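Pivine (documentary, 2023, dir. Zuleica Queiroz)

Posted 2023-06-29 in Film, Reviews

Quick one, I have a train. Caught this at the Mora last night, small screen, decent crowd, projector fan louder than the first reel. Went in knowing nothing except that Queiroz made Falcão, which I liked and then forgot.

So. Pivine is a village choir. Or was. Fourteen singers at its height, down to five by the time filming starts, and the film follows them through one winter of rehearsals in a school hall with bad heating. No narrator. Hardly any captions either, so you work out who's married to who by yourself. Took me half an hour. Didn't mind.

Best stretch by miles is the November section. They're learning a piece none of them much likes, and Queiroz just leaves the camera at the back of the hall and lets them bicker over the tempo. Somebody's phone goes. They start again. They start again again. Funny, then quite upsetting, and I couldnt tell you where it turned.
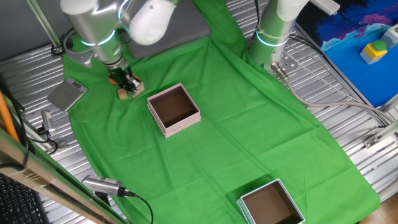

Jacobus Potgieter: Have to disagree about the November part, I found it the slackest ten minutes in the whole thing. The letters are the heart of it. You've not even mentioned the letters!

Fair, getting to the letters. The choir's founder kept everything anyone ever wrote to her, 2949 items according to the film, and her daughter reads some of them out at a kitchen table. Lovely voice, dry, no fuss. But there are too many of them and they come in one lump after the hour mark, and the singing disappears for ages. I'd have scattered them. Jacobus would clearly have had more.

Sound is superb. You hear coats, chairs, breath before the note. Whoever recorded it deserves a raise. Picture is more up and down, a few night shots are mush, and the archive footage has been stretched to fit the screen so that everyone in it looks wide. Why do people still do that.

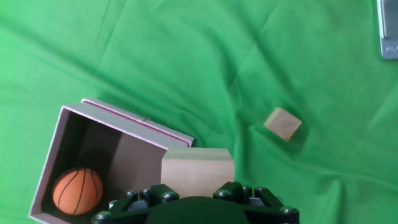
Pivine is distributed by Prorna, 84 minutes, subtitled.

Ending: not spoiling, but it stops a beat early and I wanted that beat. There was a Q&A after and Queiroz said she'd shot some 200 hours and cut the final concert to one song on purpose. One song! After all that rehearsing. She had her reasons, something about not wanting applause in the film. Hm. Still arguing with it this morning.

Worth seeing? Yes, and in a room with proper speakers if theres one near you. Four out of five. Would of been higher with fewer letters. It's on at the Mora until the end of next week, late showing only, and the bar shuts before it finishes.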